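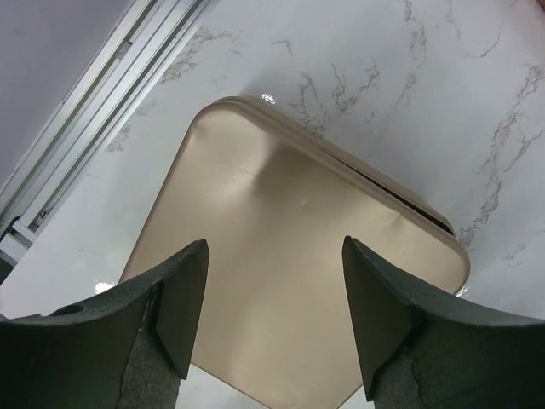 Beige on marble: the rounded corners and rolled rim are everywhere this year.

Leftovers, then. Everyone has them, hardly anyone plans for them. Half an onion. Three spoons of rice. The end of a curry that was very good on Sunday and is now sitting at the back of the fridge behind the mustard, going quiet.

I started paying attention in July, when the supermarket shop went over what I used to spend in a fortnight. Not a crisis, just a nasty little jolt at the till. So I stopped buying for a while and ate what was in. It lasted 11 days. Would not have guessed that. The last two were mostly lentils.

What I learnt, in no order. The freezer is where food goes to be forgotten unless you write on it. Masking tape, a pen on a string, done. Bread freezes better sliced. Cooked potatoes don't freeze well whatever your mother says. Mash does, if there's enough butter in it.

Then there's the shop side. Tatville has a food swap on Thursday evenings, in the old bus office behind the market, and I went along expecting jam. There was jam. Also a carrier bag of windfall apples, a tray of eggs, somebody's entire spice rack and a tub of soup with a question mark on the label. Went in 6 minutes, the soup. You bring something, you take something, and there's a kettle.

Across the road is Bùi, small place, eight tables, and the best lesson in using things up I have eaten. The broth starts the night before with whatever bones and peelings the day has left. Herb stalks go in the dipping sauce. Yesterday's rice turns up as a crisp thing under the pork, and people order it specially. Last orders 8.30pm, get there early.

Basberg is the other way of doing it – a box scheme, out on the ring road, selling the veg the shops send back. Forked carrots. Cabbages the size of a football. You don't choose what comes and for the first month that drove me mad. Kohlrabi, twice. Now I quite like being told. The up to 299 households thing is a real limit by the way, there's one van, so expect a waiting list if your new.

And the apps. I tried a few and kept Jultell, which nags you about use-by dates and does it fairly politely. You type in what you've bought, which is a bore, and it sends a message when the yoghurt is on its way out. The recipes are hit and miss. It once offered me a beetroot omelette at seven in the morning.

Some things that have stuck. Soup on Mondays, no recipe, whatever is soft. A shelf in the fridge marked EAT ME, at eye level. Rice cooled fast and eaten the next day, not the day after that. Parmesan rinds in a bag in the freezer door. Stale bread blitzed with garlic and fried till it's brown, then thrown over pasta – better than most cheese. Herbs chopped into oil and frozen in an ice tray, though I allways run out of oil first.

What hasn't stuck: making my own stock every week. Banana skin anything. Pickling, which I did with great energy for a weekend and now own four jars of very loud radish.

The bin is lighter, though. I used to put the food caddy out full and now it barely rattles. Shop is down too, not by a fortune, enough for a bowl of noodles at Bùi and the bus home.

Tatville food swap, Thursdays from 6pm, old bus office. Bring a bag.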